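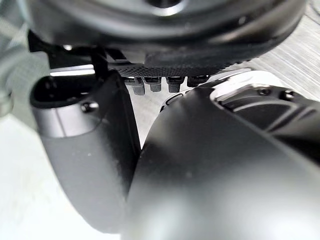
Round part from below: central recess, perforated strip, four short pegs.

Ganport double-bowl counter unit
Item no. 2248
Series: Zokaleck

General

The Ganport unit consists of a white base cabinet, a white stone countertop and a stainless steel sink with two bowls of unequal size. The larger bowl is on the left and the smaller one on the right. The unit can be installed as a single straight run or as the sink section of an L-shaped kitchen. In both cases the sink cabinet is leveled first and the adjoining cabinets are set to it.

Doors are supplied in pairs with silver bar handles. All handles in the series are the same pattern, so doors can be moved between cabinets of equal width without new drilling. The matching backsplash, white with gray veining, is ordered separately under the name Vindano and is cut to length at the factory. Allow for outlets when giving the cutting dimensions. A power strip can be mounted on the wall above the counter; the wiring must be finished before the backsplash goes up.

Sink and faucet

Each bowl drains separately. The right bowl has a round chrome strainer and a rectangular overflow slot high in the back wall. The left bowl is sized for washing and for use with a wire rack. The rack is an accessory and lies across the bowl, so cups and small dishes can stand over it while the faucet is in use. It lifts out by hand. Keep the rods clear of scouring pads, which leave marks on the metal.

The faucet is a tall chrome gooseneck with a single lever on the right of the base. It mounts at the back center and can be turned to serve either bowl. Maximum supply pressure is 85 psi; above that, fit a pressure reducer ahead of the shutoff valves.
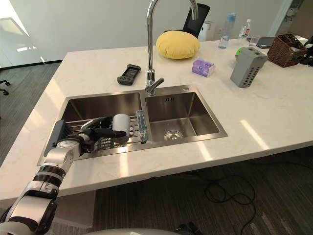
Clearance below the bowls is 11 inches with the standard trap. A deeper trap or a filter housing reduces this, and the middle shelf then has to come out. The shelf rests on four pins and needs no tools. Check both slip joints after the first week of use and retighten by hand.

Countertop

The top is delivered sealed. Wipe up oil, coffee and citrus juice the same day. Do not set pans straight from the burner on the stone – use a trivet. The rated load for the counter is 300 lb, evenly spread, with no more than a third of it over the sink cutout.

A few points on layout. Long-handled pans are best kept at the far end of the side run with the handle turned away from the edge. Cups holding utensils, jars and small bottles can stand along the wall, where they leave the front of the counter open for work. The inside corner is hard to reach and suits things that are moved only now and then, such as a produce basket. Dish sponges should be stood on edge so that both faces dry.

Accessories

Wire rack for left bowl
Sink caddy, gray
Utensil holder, gray, ventilated sides
Replacement strainer, chrome
Sealing kit for stone, Tanguy brand, one bottle and two cloths

The utensil holder has a slotted top and is meant to stand on the counter beside the right bowl. Empty it and rinse out the base once a week. The caddy should be taken out of the bowl when large pots are washed.

Floor

The cabinets may be set on hard flooring or on low-pile carpet. On carpet, place the leveling feet on the rigid plates from the hardware bag and check the level again after a month. Lay a washable mat along the sink side – the carpet edge is otherwise exposed to drips.

Customer questions
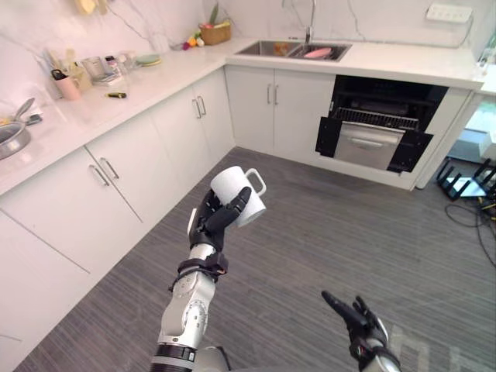
Nermin Uçar: We have the L-shaped version and wash a lot of heavy mugs. The rack slides toward the divider when I load one side first. Is there a stop for it, or do I have the wrong size?

The size is probably correct. Newer racks ship with rubber sleeves for the two outer rods, and the sleeves also fit the earlier rack. Order them under item 2248 with the suffix R. Dry the rods, push the sleeves on from the ends and leave the rack empty overnight before using it.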